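Three weeks with the planner that kept saying no

So I promised a follow-up to the calibration post and then disappeared for most of January. Sorry! I was fighting with our motion planner, and I lost for long enough that I didn't feel like writing about it. Now I've mostly won, so you get a post.

Quick recap if you skipped the last one. We have one arm, one two-fingered gripper, a white table, and a pile of kitchen stuff and toy food. The job is tidying. Look at the table, figure out what's on it, pick a thing, plan a path, grab it, put it somewhere sensible, look again. My part is everything between "here's a list of objects" and "the arm moves". Angeliki Manolakis does the perception side, which she calls Goh (there's a story behind the name and she won't tell it to me). My side is called Plornik. That one's on me.

The trouble started when we stopped setting the table nicely. Up through December I had every cup standing, every bowl in the middle, lots of space between things. Plornik looked great. Then Gus Whitlock came by, watched four picks in a row work, and asked what it did with a real mess. Fair question. I tipped a bunch of things over and the planner fell on its face.

I have a replay set of 243 saved table layouts that I run every night. Each one is an object list plus a depth map, and Plornik has to come back with a grasp and a path that doesn't hit anything. On the tidy layouts we were getting a valid plan pretty much every time. On the messy ones it would chew on the problem until the timeout and hand back a big fat nothing. No plan, next object, no plan, next object, give up.

My first guess was that the timeout was too short. It was set to 3 seconds, which I picked back when I was impatient. I raised it. I raised it again. I went and made coffee while one of them ran. Still no plan! If you've used a sampling planner you probably already know what I should have been thinking, which is that when more time doesn't help at all, the goal is probably impossible and you're just paying for a longer search of nothing.

So I finally wrote the tool I should have written a year ago. It's a dumb little viewer (it lives in a folder called plikby, don't ask) that draws every grasp candidate Plornik considered and colors it by why it got thrown out. Red for a collision at the goal, orange for no joint solution, blue for a path that ran out of time. I expected a sea of blue. It was nearly all red.

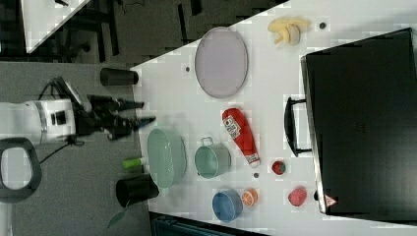
Clutter layout for the edge-of-table tests.

Look at the stuff along the left side of the table and you'll get an idea of what was killing me. There's a black cup on its side right at the corner with a bit of greenery poking out from under it, another cup tipped over farther up, and the green basket sitting tilted by the edge. In my old code each of those was a box. An axis-aligned box, at that, padded on all sides, because past me thought padding was a cheap way to be safe. Now tilt the basket. The box around a tilted basket is way bigger than the basket. Pad it. Then do the same for the cup next door, and all the boxes overlap, and every single grasp you could try on the basket starts out "inside" the cup.

The planner was right, is the annoying part. Given the world I'd described to it, there really was no way to grab anything.

Same thing with the table itself, which I'd modeled as a slab with a safety margin above it. Fine for a standing cup. For a cup lying down, the fingers have to come in low, and the margin ate the space they needed. I'd been treating the table like lava.

Okay, so what I changed.

First, no more boxes for things that aren't box shaped. Goh already gives me a segmented cloud per object, so now I fit a few convex pieces to it. It's slower to build but the planning is so much quicker afterward that I come out ahead. The big black suitcase stays a box, because come on, it's a suitcase.

Second, padding depends on where the arm is. When it's swinging across the table I want plenty of room. When the fingers are in the last bit of the approach, I shrink the padding on the target's neighbors down to almost nothing and slow the arm way down. This took me one afternoon to write and about four to get right, because I kept forgetting to put the padding back after the grasp. The arm would lift a thing beautifully and then take the world's closest shave past the ketchup bottle on the way out. No contact, but I aged.

Third, objects get an "is it upright" flag, and the grasp sampler pays attention to it. A standing cup gets grasps on the rim. A cup on its side gets grasps across the body, plus a few at the open end with one finger inside. The open-end ones turned out to be my favorites. They work even when the cup is right up against something else, as long as I know which way it's facing. Angeliki had that direction in her output the entire time. I was throwing it out in the parser. We don't need to discuss it.

I also had to do something about tiny detections. Goh will report small dark specks on the tabletop as objects if they're big enough to clear its threshold, and Plornik would dutifully make an obstacle for each one and route around it like it was a traffic cone. Now anything below a certain height gets tagged as "low" and is only checked against the fingertips. I thought about filtering them out completely, but Angeliki talked me out of that. She wants them kept in the list so she can see how often they show up, and she's right that hiding them in my code would make her debugging miserable.

Results! The nightly replay now finds a valid plan for at least one object on 97 percent of the layouts, messy ones included. I was hoping for 100 and I've looked at every one of the failures. Most are the same situation, something thin and round right at the edge with a bigger thing leaning on it, where I'd say the correct move is to pick up the bigger thing first. Plornik doesn't think ahead like that. It scores each object on its own and takes the best one. If the bigger thing also has a lousy score, it shrugs and quits.

Replay isn't the real arm, of course. A plan that's valid in the replay can still be a bad grasp, and I don't have enough real runs yet to give you a number I'd believe. I'll post those when I have them. My gut says the tipped cups are good, the shallow dishes are so-so, and the big oval plate is a problem, because a flat plate with a low rim gives two fingers almost nothing to close on. I've been toying with the idea of sliding it to the table edge and grabbing it from there. Gus says that's how he picks up a credit card off a counter, so maybe it's a real strategy.

A couple of people asked about logging last time. Everything goes through Clendesico, the little message recorder I wrote up last summer. I added one field, the reject reason for every grasp candidate, and the log files got a lot fatter but I'm keeping it. If you take one thing from this post, please log why your planner said no. I spent over a week tuning search settings for a problem that had nothing to do with search, and the reason was sitting right there in a variable that got dropped at the end of a function.

Next up is the ordering thing. I have a rough version that builds a "what's blocking what" graph from the red candidates – if most of an object's grasps get thrown out because of one neighbor, that neighbor gets bumped up the list. It's maybe forty lines and it already fixes a few of the failures, though it also has a fun bug where two objects block each other and it bounces between them forever. So, you know, early days.

The viewer is still too ugly to share but I'll clean it up if enough people want it. Leave a comment. And to whoever emailed me about the wrist camera mount, I did get it, I'm just slow!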